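Chapter 4: Reading a Property Listing
October. By the Naseri course staff

A listing is an advertisement. It is written by the seller's agent, paid for by the seller, and meant to bring buyers to the door. It also has to be accurate, and most agents take care over the parts that can be checked. This chapter separates the two kinds of statement and shows how to price a home from the first kind.

Start with floor area. In Stotden, finished basement space is listed apart from the floors above ground, while in Otau the two are often added together. A buyer comparing homes in both towns has to split the Otau figure before comparing anything. Local appraisers usually give finished basement space 70 percent of the value of the space upstairs, and less if the ceilings are low or there is no outside door.
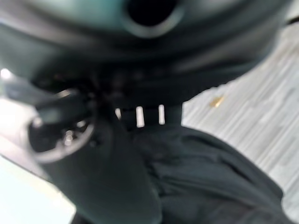 Figure 4.1. Close view of a curved housing and a ring-shaped joint.

Lot size comes next. Frontage matters as much as total area. A lot 100 feet wide can often be divided where a deeper, narrower lot of the same area cannot. Check the zoning map before relying on any line such as "room to build."

Then look at dates. "Updated kitchen" has no fixed meaning. Ask for the permit, which gives the year and the work done. A kitchen redone 12 years ago may still be in good shape, but its appliances should be priced as old ones. Roofs, furnaces and water heaters are treated the same way - by age first and condition second.

Words such as "custom" and "must see" carry no value in an appraisal. Leave them out of your worksheet. 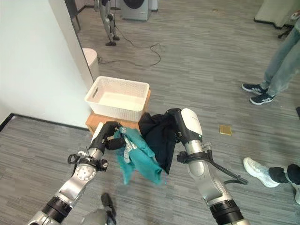

A reader of the last edition wrote that this advice was too strict, and that in the Everlow subdivision the word "custom" did separate the first homes from the later ones built to a standard plan. The point is fair. Where a word matches a real difference in the building records, use the records and note the word beside them.

The worksheet at the end of the chapter has 8 lines. Fill in the first four from the listing alone, then the rest from county records.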